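### 3.2 Surface residue and wiping frequency

The second part of the study dealt with light-coloured work surfaces in shared rooms. Pale surfaces are often chosen on the grounds that dirt shows early and is therefore removed early. Vilela and Bastos questioned this in their survey of the Pova canteens, where white counters were wiped no more often than grey ones. Their data did not separate visible marks from residue that can only be measured by swab, and the present section takes up that gap.

Four surfaces were selected at the Figueiredo site and four at Utis. Each was divided into a central zone and an edge zone, the latter being a strip along all sides. Swabs were taken before the morning wipe and again 30 minutes after it, using the same neutral cleaner throughout. Staff were told that the surfaces were under study but were not told which zone was of interest. Readings were entered by one of the authors (Seixas) and checked against the paper sheets by another (Fang).

Residue in the edge zone was higher than in the central zone on every surface at both sites. The difference was smaller after wiping but did not disappear. We put this down to the wiping stroke: most staff began in the middle and moved outwards, lifting the cloth before the edge was reached. Sequeira noted the same habit in the June pilot — there the cloth was folded, and the fold left a dry band.

Visible marks were scored separately on a scale from 0 to 5. Scores agreed poorly with the swab readings. Sugar-based residue, the most common type at Utis, dries clear on a white surface and was regularly scored 0. Coffee and tea marks were scored high even where the swab reading was low. A surface that looks clean from standing height should therefore not be taken as evidence of a recent wipe, and the Sirach checklist, which relies on a visual check alone, is likely to miss most edge residue. Pale tabletops of the general type considered in this section are shown in Figure 4.
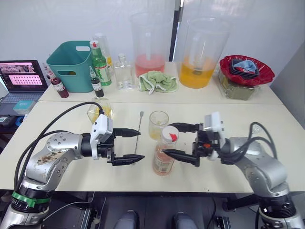
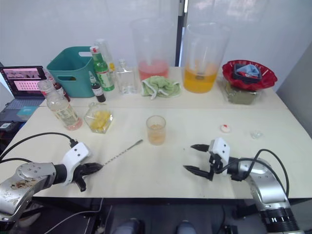
**Figure 4.** Pale tabletops in use; a long metal bar spoon is held by a gripper in the second view.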